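Teaching two arms to pack a box

I finally got a go at teleoperation, and I've been grinning ever since! The job is packing: a cardboard box, a printed sheet, a coiled black cable, and two arms that do what your own hands tell them. 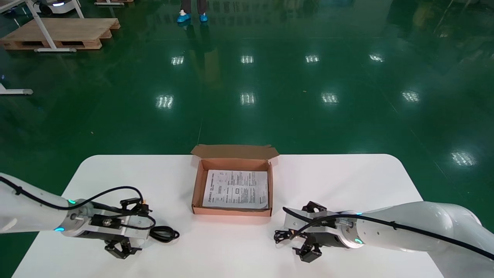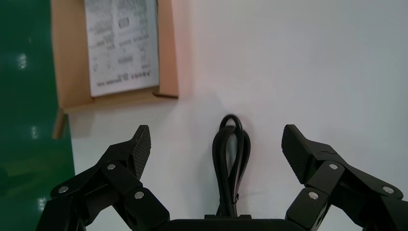 Virkum, December

So, how it goes. You hold a pair of handles, you move, and the arms move with you (a hair behind, which your brain stops noticing after ten minutes or so). Everything gets recorded, and each clean run becomes one more example for the robot to learn from. The project is called Prollov and it wants over 70 good runs of this one task. I did 13 on my first day and binned 4 of them.

The cable is the hard bit. I love it. Paper just lies there, but a bundle of cable has opinions about which way up it would like to be, and if you grip it too high it swings about. Go in low, close slowly, wait a beat, then lift. I kept wanting to hurry, and the recordings show it: my early runs are full of little jerks and second thoughts that I'd rather a robot didn't pick up from me.

Watching the wrist view helped loads. I'd been steering from the head camera alone and misjudging the depth every time.

My shoulders ache, so next time I'm stopping for tea after every 6 runs. Saturday I'm back on it, with the left arm doing the cable for a change.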